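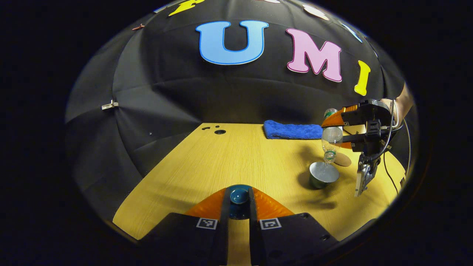 What is in the Stoltham amendment set?
Every amendment filed to the Stoltham Energy Siting Bill, with its text, its sponsor's caucus, its subject and what became of it. There are 397 of them, and the bill they were meant to improve runs to 32 sections.

Stoltham Amendments, data card
Release 2, dated 2018-08-01

Background

The bill began life as a short measure on who gets to approve a pipeline when it crosses a county line. By the end of June it had picked up proposals on well water, ferry fares, the state fossil, and the proper height of hedges near a substation. Most of these never got a vote. They did all get typed up, filed and given a number, and that is where we come in.

Files

amendments.csv has one row per amendment.
texts/ has one plain text file per amendment, named by its filing number.
votes.csv has one row per member per recorded vote.
codebook.txt explains the subject codes, including the ones we regret.

Columns in amendments.csv

filing_no: the number stamped by the clerk's office. Numbers go up to 399. Two were skipped, and we have left the gap alone.
caucus: Majority, Minority or Independent, as of the day of filing. One member switched halfway through and appears under both.
subject: one of 14 codes. "Other" is the largest.
outcome: adopted, rejected, withdrawn, ruled out of order, or lapsed. "Lapsed" means the session ended while the amendment was still waiting its turn.
germane: our own yes/no call on whether the amendment has anything to do with energy siting. Please read the next section before you build a paper on it.

How it was coded

Two coders read each text separately and did not talk until both had finished. Where they disagreed, a third person picked a side. On subject the coders mostly agreed. On germane they did not, and the hedge amendment alone took up most of an afternoon. If you need a firm measure, use the ruled out of order outcome, which at least has a presiding officer to blame.

The texts were pulled from scanned filings with Waveck, our conversion script, and then corrected by hand. Of the 397 texts, 320 needed at least one correction. Waveck is very fond of reading "shall" as "shell," so if you find a company that shell notify all landowners, please send us the filing number.

What is missing

Floor debate. It exists as audio, and we have heard enough of it to know we don't want to transcribe it.
Voice votes by member. No names were recorded, so votes.csv covers roll calls only.
Handwritten changes made at the desk. Some scans show them in the margin. We kept the typed version and set the margin_note column to 1.

Known problems

The Nordin substitute replaced the whole bill and was then itself amended. Those later amendments refer to line numbers in the substitute, which are different from line numbers in the original. The base_text column tells you which one you are dealing with. Ignoring it will give you very exciting results.

The Duvau package was filed as one document and split into separate amendments by the clerk. Each piece still carries the full preamble, so word counts for that group run high. A few people have written to ask why one sponsor was so passionate. It is the same preamble every time.

Any text over 3000 words is stored whole in texts/ but shortened in the excerpt column. The cut falls wherever it falls, sometimes in the middle of a definition.

Changes since release 1

Fixed the vote totals on the second reading, where absent members had been counted as opposed.
Moved ferry fares from "Energy" to "Transport."
Added base_text, following complaints.

Use

The filings are public records. Our codes and corrections are free to use with credit to the Stoltham Amendments project. Bug reports should give the filing number and the column. Reports on whether the bill was any good can go to your representative.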